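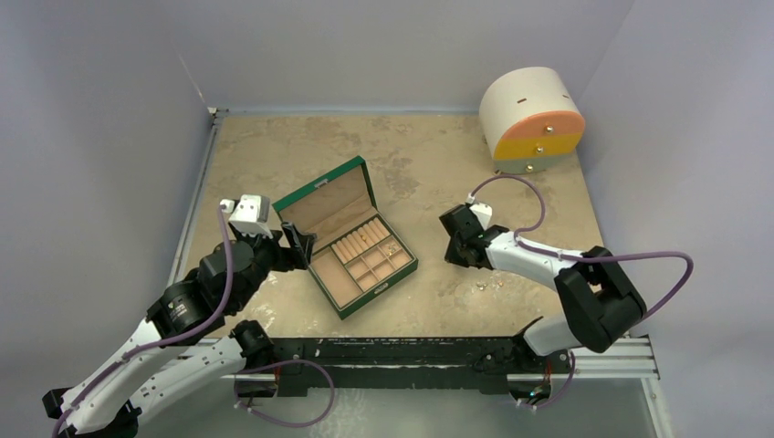

分类:遗址导览 > 设备与路线 > 使用手册

第四章 Sudum山丘遗址自助导览的设置与使用

4.1 适用范围

本章适用于在Sudum山丘遗址使用Pronden手持导览机的个人访客及二十人以下的团体。需要夜间露营的访客,除本章外还应阅读第六章“宿营区管理”。导览内容由Zawadi Mfaume编写,分为“考古”与“传说”两条音轨,两条音轨的站点编号相同,可在途中随时切换。

4.2 领取与首次设置

1. 在南门服务处出示预约凭证,领取导览机一台、挂绳一条、纸质路线图一份。
2. 长按侧面电源键,直至屏幕出现遗址轮廓图。
3. 选择语言。中文版收录全部站点,其他语言的收录情况见附录二。
4. 选择音轨。“考古”音轨按土层年代讲述壕沟、寨墙与居址;“传说”音轨讲述Ogola王在山顶聚集部众的故事及其各种异文。
5. 输入路线图封底的路线代码:外圈步道为148,山顶步道为319。
6. 屏幕显示“准备就绪”后,佩戴挂绳,由南门进入步道。

注:代码输入有误时,导览机会停留在第一站的介绍,不会自动报错。请返回设置菜单重新输入。

4.3 途中操作

1. 到达站点木桩后,将导览机正面对准桩顶的圆形标牌,听到提示音即可移开。
2. 播放期间按左键重听上一段,按右键跳至下一段。
3. 需要切换音轨时,按住中间键,松开后从本站开头重新播放。
4. 第七站至第九站之间为陡坡,请先停止播放,通过后再继续。

注意:古寨墙为夯土与碎石构筑,表面植被下多有空隙。请勿离开步道,不得攀爬墙体,不得拾取地面陶片或石块。发现疑似遗物时,请记下最近的站点编号,并告知巡查人员。

注意:雷雨天气下山顶步道即时关闭。听到号角声后,应沿原路下行至东侧避雨棚,不得在山顶石堆附近停留。

4.4 关于“传说”音轨的说明

Ogola王是否确有其人,现有文献无法证实。最早的记载见于Gorkell修道院的一份抄本,文中仅称山上“有王者之厅”,未记姓名。王名与山丘的联系出现较晚,起初见于牧人歌谣,后来才写入地方志。

山顶的发掘确认了一座大型木构建筑的柱洞,其使用年代与抄本所指的时期有所重叠。发掘负责人Jericho Quiambao在报告中将其定为“首领居所或集会场所”,未采用传说中的名称。导览内容沿用这一表述。访客在站点说明牌上看到的“王厅”二字,系当地通行的地名,不代表考古结论。

该遗址在不同时期曾作堡寨、村落和牧场使用,寨墙至少经过两次重修。第十一站的剖面可见其中一次重修的分界,建议在此切换至“考古”音轨收听。

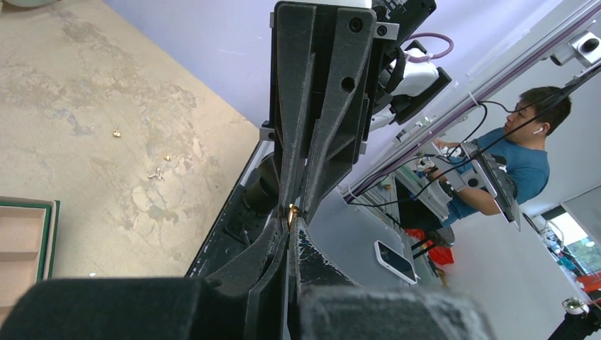
图4-2 夹在两指尖端之间的金色小件

4.5 团体使用

1. 由领队在服务处登记,并指定一台导览机为主机。
2. 在主机上进入“团体”菜单,选择“建立小组”。
3. 其余导览机依次选择“加入小组”,输入主机屏幕上的号码。
4. 领队按播放键后,各机同步播放;成员可自行调整音量,但不能更改音轨。
5. 成员与主机距离过远时,导览机自动转为单机状态,并保留当前站点。

注:八月为参观高峰,团体须提前预约时段。同一时段内,山顶步道只接待一个团体。

4.6 归还

1. 返回南门后,长按电源键关机,取下挂绳。
2. 将导览机屏幕朝上放入归还槽,听到锁扣声后方可离开。
3. 挂绳投入旁侧布袋,路线图可自行保留。
4. 如遇服务处关闭,请使用东侧停车场的自助归还柜,柜门开启码为735。

宿营访客可将导览机保留至次日上午,过夜期间应存放于帐篷内的干燥处。夜间步道不开放,导览机在日落后仅可播放已到达站点的内容。

4.7 常见故障

屏幕无反应:长按电源键,松开后再按一次。仍无反应时,请到服务处更换。
提示音响起但无讲解:检查音量,并确认未处于团体成员状态。
站点编号与木桩不符:多因路线代码选错,请按4.2第5步重新设置。
声音断续:检查耳机插头是否插到底。

本章修订日期:2024年6月6日

相关内容
第三章 交通与入场
第五章 山顶步道各站点简介
第六章 宿营区管理
Gorkell抄本中的山丘记载
Sudum寨墙的营建与重修
附录二 各语言版本收录站点

联系我们 | 版权所有 Sudum遗址管理处 | 返回顶部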